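Open day at Hisov

I finally made it to the Hisov open day, and I stayed 4 hours! Most of that went to the laundry project, where people fold clothes with hand-held grippers so a robot can learn the moves later.

A striped gray piece on the bed, one hand at the far end, yellow fingers pressing on the cloth — I could have watched this all day.

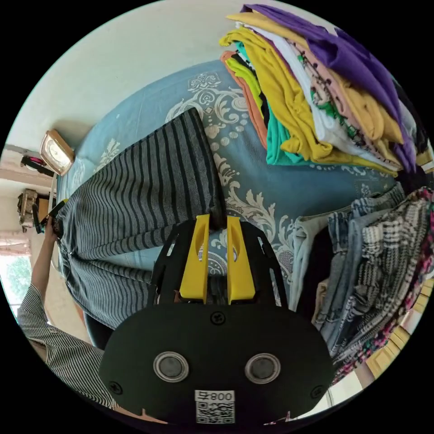 Trying it myself

They let visitors have a go. Picking up a sleeve with two stiff fingers is way harder than I expected (my first shirt was a lump), but by the third I had something like a rectangle. I'm going back in June!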